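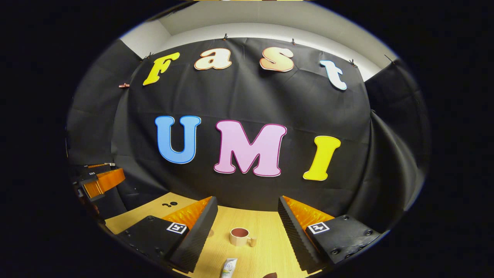

Foam letters on a black cloth are the cheapest stall sign going, and most guides make them sound easier than they are. I don't believe the ones that promise a finished sign in twenty minutes. Start with the word. Short is better, and a rounded, bubbly shape forgives bad cutting. An outline in a second colour does more for legibility than size – the yellow F with its thin white edge stands out well on black, and so does the peach a with red-orange round it. Two rows will do for two short words.

Cutting
Draw each letter on paper first. Use a new blade and make 3 light passes. Hot wire cutters are sold as the answer to everything; mine, a Brivo, melted the corners.

Fixing
Glue guns are popular and I wouldn't bother. Pin through the foam into the cloth, from the front, at a slant. Sticky dots held for one morning at the Claten craft fair, then let go before lunch.

Hanging
Pull the cloth tight before you pin anything. Iron it the night before, whatever the packet says about creases dropping out. Leave 46 cm clear under the bottom row or your stock will hide it.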